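The Scale at Likenstead

Valentyna Vasylenko had the key to the post office because her mother had had it, and before that it had belonged to a man named Panasiuk who kept bees. Likenstead had 363 people on its books that winter. Most of them came in for stamps or to stand near the stove.

The scale sat at the end of the counter. It was a brass one with a round pan, and it had been wrong for as long as anyone had used it. It read four grams heavy. Valentyna took the four grams off in her head and wrote down the true weight. She had done this so many times that she did it at home too, with flour.

On December 22, 2018, Hryhorii Palamarchuk brought in a parcel wrapped in brown paper. He put it on the pan and stepped back with his hands in his coat.

"Trekavel," he said.

She looked at the label. It was addressed to Ronja Sandberg, at a street Valentyna did not know.

"It won't get there for Christmas," she said.

"It doesn't have to."

The needle stopped at 437. She wrote 433 in the book.

"It says 437," Hryhorii said.

"It's four over. It always is."

"How do you know?"

She told him her mother had told her. He thought about this. He had been a surveyor before his knees went, and he still looked at things as if he might be asked to sign for them.

"Has anyone checked it since?"

"No," Valentyna said.

He paid and went out. He left the door open a little, and she had to go around the counter to shut it.

That night she lay awake and went over it. If the scale had changed, even slightly, then she had been writing down the wrong number, and she could not say for how long. Nobody would have lost much. A few coins on a heavy parcel. But there were shelves of books in the back room, all in her handwriting, and every line in them had four taken off.

In February the bus to the district town started running again, and she wrapped the scale in a towel and took it with her. Khrystyna-Mariia Moroz ran the repair counter at Fidamar, next to the station. She was young and wore her glasses on a string. She set the scale on a felt mat and put a small weight on it, then a bigger one, then both.

"Who told you it was off?" she asked.

"My mother."

Khrystyna-Mariia put the weights on again. She turned the scale around so Valentyna could see the needle.

"It's right," she said. "It's right at the bottom and it's right at the top. Someone has worked on it. There's a newer spring in here."

"When?"

"I couldn't tell you. The spring isn't new. It's just newer than the rest."

Valentyna asked what she owed, and the girl said nothing for looking. She wrapped the scale in the towel again. On the bus she held it on her lap. Yaryna Dovhaniuk got on at the second stop with a bag of onions and sat beside her and talked about her son-in-law all the way to the bridge.

"What have you got there?" Yaryna asked finally.

"The scale."

"Is it broken?"

"No."

At the post office she put it back in its place. There was a clean circle on the wood where it had stood, and she lined it up with that. Then she took down the current book and turned back to December. She found Hryhorii's parcel. She uncapped her pen and held it over the line for a while.

Hryhorii came in the next morning for two stamps. She told him what the girl had said.

"So it was 437," he said.

"Yes."

"Do I owe you something?"

"It's the same price up to five hundred."

He nodded and licked the stamps. He said Ronja had written to him, and that the parcel had come with one corner crushed but everything in it whole. Then he asked if she was going to change the book.

"I changed yours," Valentyna said. She moved the ink pad out of his way so he could lean on the counter. "I'm going to start on the others after lunch."

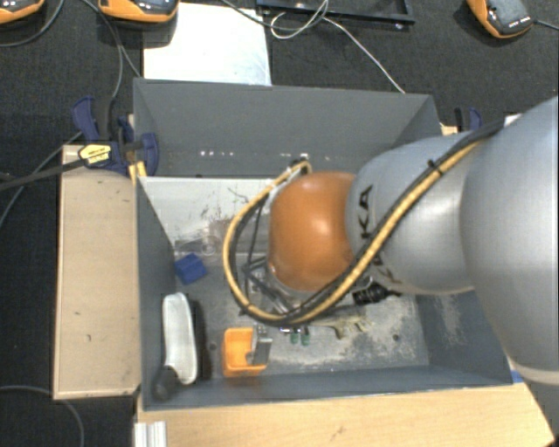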